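# Hekley Bench Kit for two-handed robots

I sell exactly one thing on this page, and it's the setup I kept wishing I could buy: a tabletop, a practice bowl, a binder of working rules and a set of cable ties and labels, all meant for people who run a two-armed robot with humanlike hands and would like to do it the same way twice. If you came looking for the arms or the hands, sorry, I don't sell those! Your robot supplier does, and they'll know far more about the motors than I ever will.

The kit is $672 plus shipping. The binder on its own is $121, and plenty of people start there (I would, if I already had a decent table).

## What you get

- Hekley tabletop, white, rounded front corners, ready to bolt to your own legs
- One shallow pink bowl with a flat rim
- The bench rules binder, printed, with tabs
- 500 adhesive labels for cables, joints and bins
- Reusable cable ties in two lengths
- A year of rule updates by email

The legs aren't included. I tried including legs for a while, and every shop wanted a different height, so now I'd much prefer to send you a top and a drilling template and let you get on with it.

## About the rules binder

This is the part I care about most, so bear with me. The binder isn't a safety standard and it doesn't replace one. You still need your own risk assessment, you still need to read the manual for your arms, and whatever your country or your insurer asks for comes first. What I've written is the layer underneath: the house rules for the table itself, the boring stuff that gets skipped when it's four in the afternoon and somebody wants one more run.

It grew out of a set of notes I put together for a small outfit called Saretti, who had three people using one bench and three completely different ideas of what "ready" meant. We argued for most of October. The result was eleven pages, and it's grown since then, mostly because people keep writing to me with good objections.

A few of the rules, so you know the flavor:

**Clear to the wall.** Before power goes on, the table holds the task and whatever the task needs. Phones, mugs, hex keys and the lid from the thing you just opened all go on the side shelf. I know you'll only be a second. Put it on the shelf anyway!

**Wipe between tasks, and look at the top while you do it.** Specks and smudges are fine, a table that gets used is going to have them. Grit, juice and tape residue are another matter. The wipe is also when people notice a loose screw, which is half of why I like it.

**Hands out, then talk.** If you need to reach over the table, the arms are stopped first with the proper stop, and you say out loud that you're going in. Pausing the program doesn't count. This one is printed in red and it's the only page in red.

**Every cable has slack at the elbow and a home below it.** Move each joint slowly through the range the task uses and watch the cable, not the hand. If it pulls tight, reroute it. If it can swing down into the work, tie it back, and leave enough loop that you're not bending it hard at the connector.

**One hand works, the other has a parking place.** When both arms are up but only one is doing the picking, decide in advance where the second one waits, and write it down. "Off to the side" isn't a parking place. I've seen more fingertip knocks from the idle hand than from the busy one, and fingers are the expensive bit.

**Read the lights, then check them.** An indicator on a hand or an arm means whatever its maker says it means. Green doesn't mean safe to touch until you've found the line in the manual that tells you so. Put that line on the card at the front of the binder, with the page number.

**Soft things last.** Start new grasps on something that doesn't mind being squeezed. Once the motion is steady, bring in the fruit and the wrapped snacks and so on. Set the force limit for the object on the table today, because yesterday's might have been a wooden block.

There's a sign-off sheet for each of these. It's short. You can fill it in with a pencil in less time than it takes the software to boot, and I've timed that on my own very slow computer.

## Why a bowl

People do ask! A shallow bowl is a nasty little test. The rim gets in the way of the thumb, the inside wall slopes, and the thing you want always rolls up against the far side. A hand that comes in too low hits the rim and a hand that comes in too steep pushes down on the object. I like pink against a white top because you can judge the edge easily from across the room.

The binder has a full bowl page covering approach height, how the fingers curl, where the thumb may and may not go, and how close the two hands are allowed to get above the rim. That last line is the one I rewrite most often. My current wording asks you to pick a minimum gap for your own hands and test it at slow speed with the bowl empty, before there's anything in it to distract you.

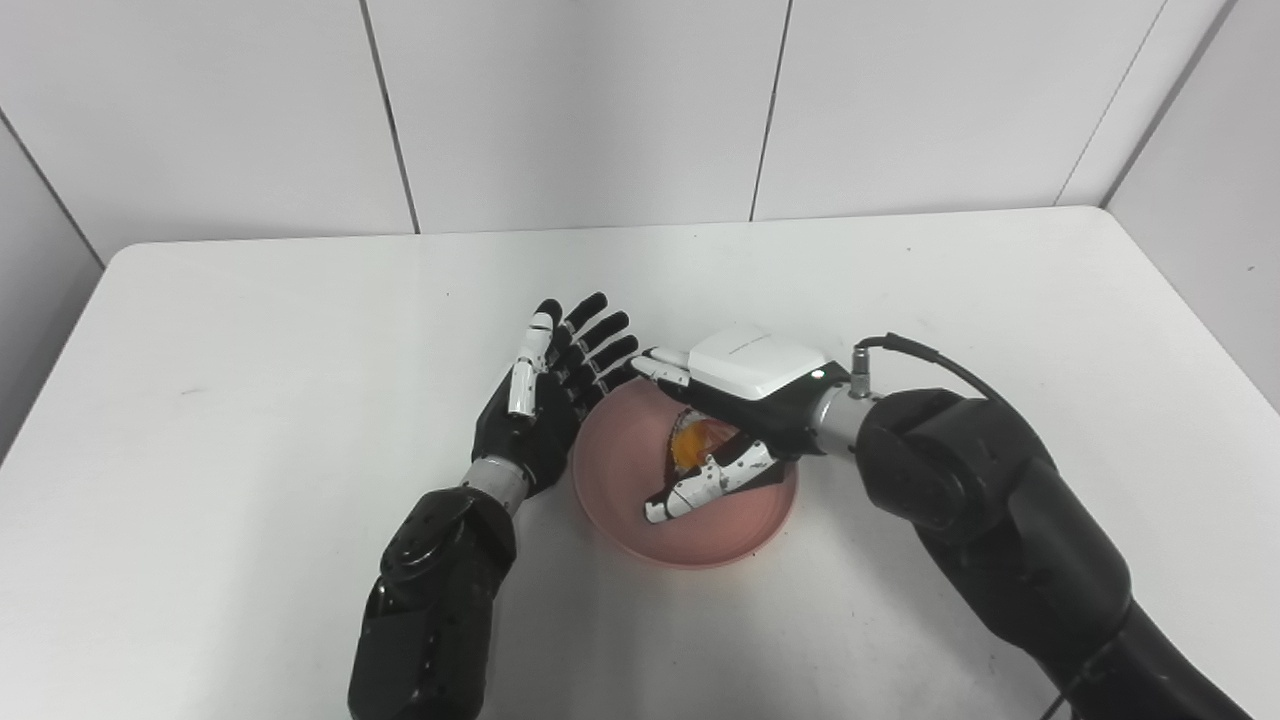
Texier wrote back that the gap rule is too loose as it stands, and that a bench should have one fixed number which applies to every task, so that a new operator can't talk themselves into a smaller one. They also wanted the idle hand parked lower than the rim whenever the other is reaching in. I've gone back and forth on it. A fixed number is much easier to teach, I agree, but for a task where the hands pass something between them it would make the job impossible, and then people start ignoring the page. The 19th September update splits it: one fixed gap for single-hand picks, and a separate written gap for handovers, signed by whoever set it. The lower parking spot is in there too as a suggestion.

## Fit and sizing

The top suits a pair of arms mounted at the front edge or on a stand just ahead of it. If yours hang from a frame overhead, write to me first, the drilling template won't match. Provar stands bolt up with no adapter. For anything else there's an adapter plate at $279, and I'd ask you to send me a photo of your base before you order one (returns on those are a pain for both of us).

Leave yourself room to walk around the back for cleaning, or plan on pulling the bench out.

## Ordering and updates

Orders go through the form at the bottom of the shop page. Tops ship flat, binders ship the same week. If you already own an older binder, the new bowl page and the red page are free, just send me the edition printed inside the cover and I'll email the sheets for you to print and swap in.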